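Hevthorpe Supply Room Working Group
Minutes of the meeting held 16 October 2018
Present: five members. Apologies: two.

1. Minutes of the last meeting

The minutes of the July meeting were read and approved with one correction. Under the heading "Labels," the order was placed with Wudberg and should not have been listed under Sethi. The master copy has been changed.

2. Matters arising

The shelf by the door has been lowered as agreed. The old cardboard trays have been taken to recycling. The key to the tall cabinet is still missing and a second key will be cut.

The tape dispensers discussed in July were returned to Sethi and a credit has been received. The secretary will check that it shows on the next statement.

3. Baskets

The group reviewed the change from cardboard trays to plastic baskets for small goods. The trays were splitting at the corners and had to be replaced too often. The baskets cost more at the start but should last.

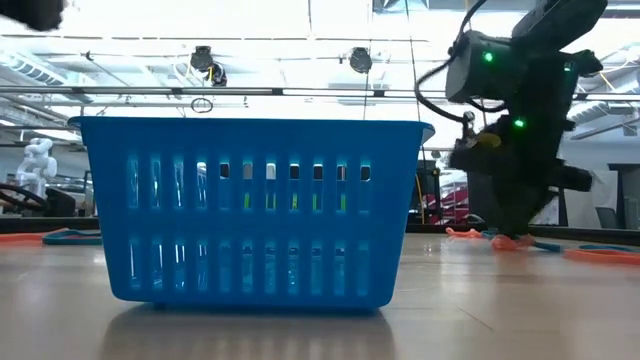 Members discussed whether the baskets are the right type for everything we keep in them. It was pointed out that small clips and pins would not stay in. The sides of the blue basket have two rows of upright slots, one above the other, and anything thin enough will work its way through. It was agreed that clips, pins and paper fasteners stay in lidded tubs, and that the slotted baskets be used for bands, ties and other soft or bulky goods. One member asked for solid liners to be priced. This was not supported.

The flared rim was noted as useful for lifting. Baskets should not be carried stacked when full.

4. Rubber bands

The main item for this meeting. Bands are bought in two colors, orange and blue, and issued to the packing side and the mail side. At the last check there were over 2,000 in the room, many of them in the wrong drawer. Staff have been taking whichever color is nearest and returning them mixed.

The following was agreed:

Bands are to be sorted by color before they go back on the shelf.
Mixed handfuls are not to be put into a basket to be dealt with later.
Bands that are cracked or have lost their stretch go in the trash.
Each issue to the packing side will be 500 bands, and each issue to the mail side will be 300. 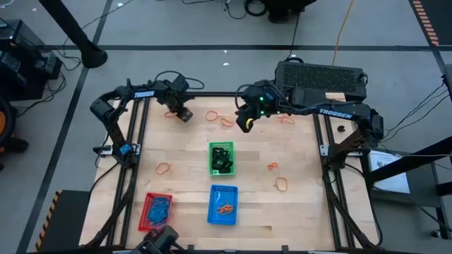

There was a longer discussion about basket colors. Some members felt that each basket should match its contents, and others felt that this did not matter so long as there was a label. The present arrangement was given as the reason to settle it: blue bands bundled in the red basket, and an orange band in the blue one. A new member of staff would have no way of working that out. A vote was taken and the group decided in favor of labels, by four votes to one. The basket colors will stay as they are. Labels are to go on the long side, on the solid strip under the rim, and are to be written in block letters.

Action: secretary to print labels.

5. Sorting table

The wooden table is to be kept clear for sorting during the first hour of each shift. Coats, mugs and incoming mail should go elsewhere. The group considered whether bands should be tipped out in one heap or spread in small groups, and preferred small groups.

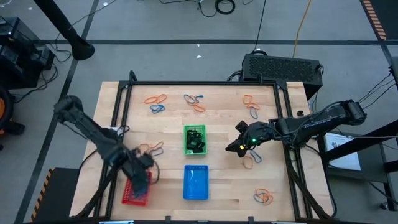
Should the baskets be emptied before each sorting session?
Only the one being filled. The others can be left as they are unless a mix-up has been reported.

The table top will be wiped down at the end of each shift. No oil or polish is to be used on it, as this marks the bands and the paper goods. A member offered to bring in a bench brush and this was accepted.

6. Orders

Tristis has quoted for 3 more baskets in the same size. The quote was accepted. Delivery is expected within the month. The group asked that the old supplier list be taken off the wall once the baskets arrive.

The label order with Wudberg is to be repeated at the same quantity. No other orders were approved.
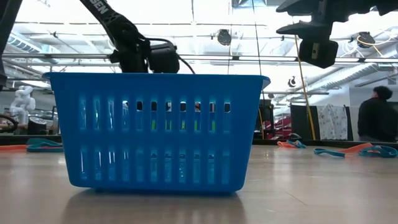 Item 6: blue basket, slotted sides.

7. Any other business

The light over the tall cabinet flickers. To be reported.

A request for a second step stool was held over to the next meeting.

8. Next meeting

Date to be set by the secretary. The stock count will be taken first.

The meeting closed with no further business.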